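Vostside Play Kitchen Sets: Frequently Asked Questions

Cookware and table covering

Which pan comes with the starter set?
The starter set includes one small saucepan with a long handle. Handle color depends on the batch. The pan with the lavender-purple handle and silver body belongs to the Radu range and can be ordered alone as item 228.

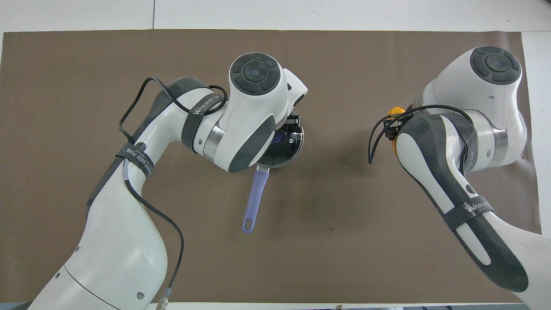 Do I need to cover the table?
A cover is recommended on white or light tabletops. Metal rims and bases can mark a painted or coated surface. Brown sheet covering is sold by the roll, 1000 mm wide, and is cut to length at our Clurnance warehouse. Leave a narrow margin of bare table on each side so that the sheet does not hang over the edge.

How do I keep the covering flat?
Unroll it the evening before use. Place low-tack tape at the corners. Replace the sheet if it tears or creases.

Can toy food be stored in the pots?
Yes. Longer pieces can be laid diagonally against the inside wall, as with the orange piece in the dark navy-blue pot. Remove all food pieces before washing.

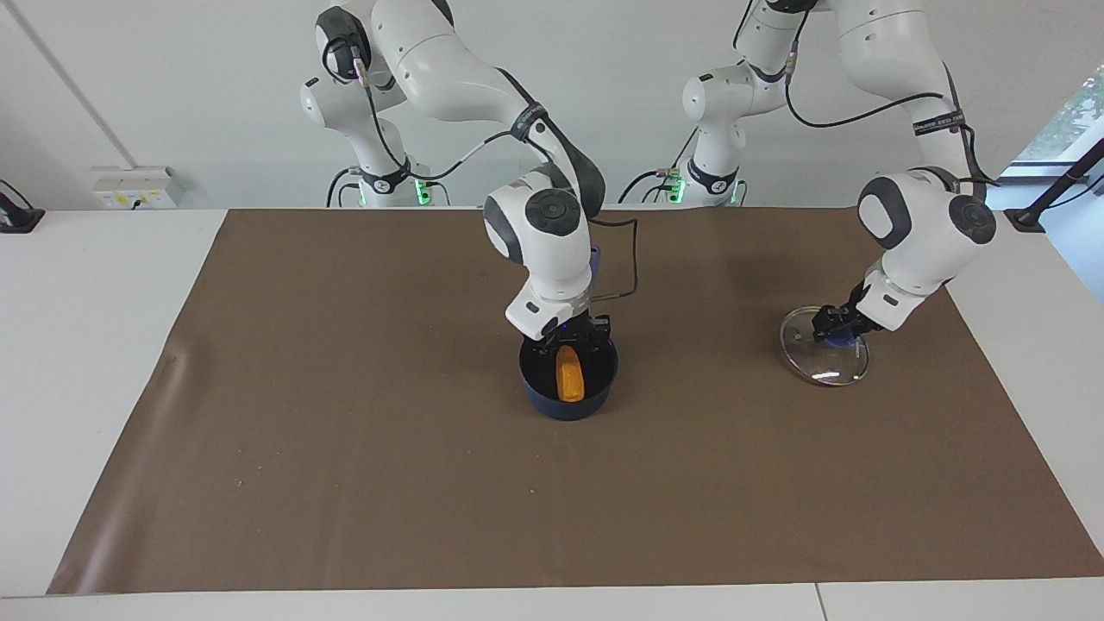 Cleaning and returns

Can the cookware be used on a stove?
No. All Berngate and Radu pieces are for play use only.

How should pots be washed?
By hand, in warm water with a mild detergent. Do not soak the handles for longer than 10 minutes. Dry the rim with a cloth before stacking.

Are replacement food pieces available?
Single pieces are listed under Spares. Shape and shade may differ slightly from the original set.

What is the return period?
28 days from delivery. Cut lengths of covering cannot be returned unless faulty.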